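Review: Bistano ribbed finger pads for hand-held grippers, fitted and used on one cell

12 Feb 2025

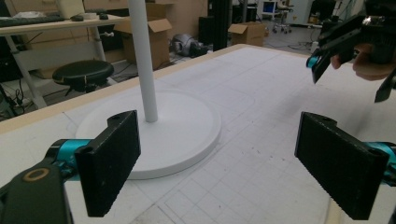 What was tested

Bistano sells these pads as replacement contact faces for hand-held gripper tools. Each pad is a black rectangle with a fine ridged surface and a small hole near one end. Ours went onto teal-blue mounts that were already on the tools. The set costs 76 dollars and comes with two pads, screws and a folded sheet of instructions.

The cell is a white table with a printed grid and a light wood-colored edge strip. Typical objects are stands and poles with a round base, small boxes and hand tools. We bought the first set in October and have kept the pads in service since then.

Fitting

The old pads come off with one screw each. Clean the face of the mount before the new pad goes on. Any glue left from an earlier pad will tilt the new one, and the tilt shows as a gap at the tip when the fingers close.

The instruction sheet says to tighten the screw fully in one pass. We had better results doing it in two. Set the screw finger-tight, close the fingers on a flat piece of card, then tighten. The card should drag evenly from end to end when pulled out. Fitting took 38 minutes for the first set, most of it spent removing glue.

The supplied screws are slightly long for our mounts. We replaced them with shorter ones from stock. Bistano should list the screw length on the product page.

Grip

Smooth painted poles were the main complaint with the previous pads, which let them rotate under light pressure. The ribbed face holds a thin pole upright through a normal lift and set-down. It does less well on the rim of a low, flat base, where only the lower ridges make contact. For those objects we grip the pole.

Cardboard is held securely, but soft board takes a ridge mark if squeezed hard. Glossy film still slips.

Upkeep

Dust collects between the ridges. A dry nylon brush removes it. Alcohol wipes leave lint and are not worth using. We brush the pads at the start of a shift and wipe the table grid at the same time, as specks on the white surface end up on the rubber.

Check the mount screws weekly. One worked loose in the first month and none have since we added a drop of low-strength threadlocker.

Compared with Flilletside

The Flilletside pad is softer and grips film better. It also tore at the screw hole on two of our tools. The Bistano pad has shown no tearing, only some rounding of the ridges at the tip.

Rating: 4 out of 5. One point off for the screws.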